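Eromholm traces dropped-board fault on two-arm cell to a cable, and shares the fix

2019-09-02

Eromholm has found the cause of a fault that made one of its two-arm work cells let go of particleboard pieces without warning, and the company is making its findings open to every shop that runs a Panico gripper. No one was hurt. The cell has been running again since the repair, and we are very happy with how it is behaving!

The fault showed up while the cell was handling laminated particleboard offcuts for Condori, the furniture maker that has been testing the setup with us. One arm would close on a piece, report a firm hold, and then open its fingers again before the other arm was in place. It did this 2 times in a single shift. Both times the piece fell inside the curtained area, and both times the operator hit the stop button before anything else could move.

At first we blamed the software. Then we blamed the board, as particleboard sheds chips and the chips get everywhere. We were wrong on both counts – the trouble was in a signal cable serving one of the touch pads. With the arm bent far enough, the cable pulled tight and the pad's reading dropped to zero for a moment. The controller took that to mean the fingers were holding nothing, and it opened them to try again.
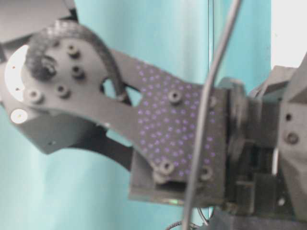
The arm beside the teal curtain, with the dotted touch pad held by four screws and a thin gray cable running down in front of it.

Finding it took patience. Our test crew ran the arm slowly through 100 grips and logged the pad reading at each one. The drop came only at the far end of the wrist's travel, which explains why short test moves never showed it. Anyone who has chased an on-and-off fault will know how good it felt to see that line on the screen go flat in the same spot twice in a row.

The repair has two parts. The cable now has more slack, and the controller no longer opens the fingers on a zero reading alone. It stops, holds its position and asks for a person.

Particleboard is a demanding thing to grip, and that is a big part of why we like working with it. A cut edge is rough and crumbly, and a laminated face is smooth. 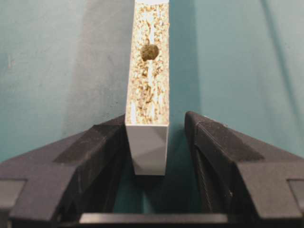 A grip that is fine on one can slip on the other, so we set the closing force separately for each kind of surface and repeated the whole run with both. The pad readings stayed steady all the way through. We also went back to the end-to-end work, where each arm holds a piece and the two have to meet in line. This was the job that worried us most, as a sudden release there could send a piece toward the other arm.

Zinix, which supplies the controller, has reviewed the change and will include the new stop-and-hold rule in its October update. Until then, shops with the same setup can ask Eromholm for the settings file at no charge. Please don't wait for the update if your cell has opened by itself even once.

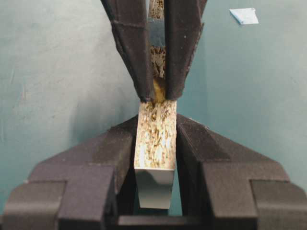 What to check on your own cell

Switch off power and lock it out before you reach in. Follow the pad cable along its full length and look for tight spots, flat spots or worn sheath. With power back on and all people outside the curtain, move the wrist slowly to each end of its travel and watch the pad reading. If it drops at any point, take the cell out of service and call us.

Reports of similar faults are very welcome, even small ones, and even if you have already fixed them. We will add what we learn to the service notes.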